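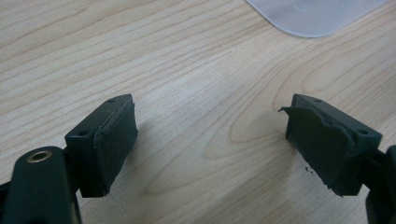

Ticket 240: Wristband check-in app drops sync at Gate 4
Project: Majimbun Music Weekend
Opened by: Sulastri Raju
Assigned to: Samer Semaan
Status: Resolved
Opened: Feb 16, 2023

Sulastri Raju
Hi Samer! First off, the rehearsal at Batow park was a blast, and the new check-in app is so much faster than the paper lists (we had a brass band walking through as a test crowd and they loved it!). One snag: the scanners at Gate 4 stop syncing after 30 minutes or so. Wristbands still scan green, but the totals on the Florkirow dashboard freeze until I log out and back in. The other gates are fine.

Samer Semaan
Great report, thank you! Can you tell me which app version Gate 4 is on, and whether the scanners use the site wifi or the Sudow router?

Sulastri Raju
Sudow router, all of them. Version 11 on every scanner. I restarted the router twice and got the same freeze both times. Rohani swapped in a scanner from the main gate and that one froze too, so I don't think it's the hardware.

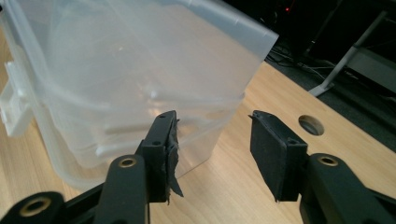 Plastic bin on the desk, on its side.

Samer Semaan
Lovely, the swap narrows it down a lot. The session timeout on that router is set to 30 minutes. I've turned it off from here. Please log every Gate 4 scanner out once, log back in, and leave them running through the evening sound check.

Sulastri Raju
Done, and wow, what a difference! Nearly 4 hours with no freeze, and the dashboard matched Rohani's hand clicker the whole time. Can we get the same setting on the camping entrance before the gates open?

Samer Semaan
Already changed! Closing this one. Reopen it if the totals stall again, and have a fantastic weekend out there.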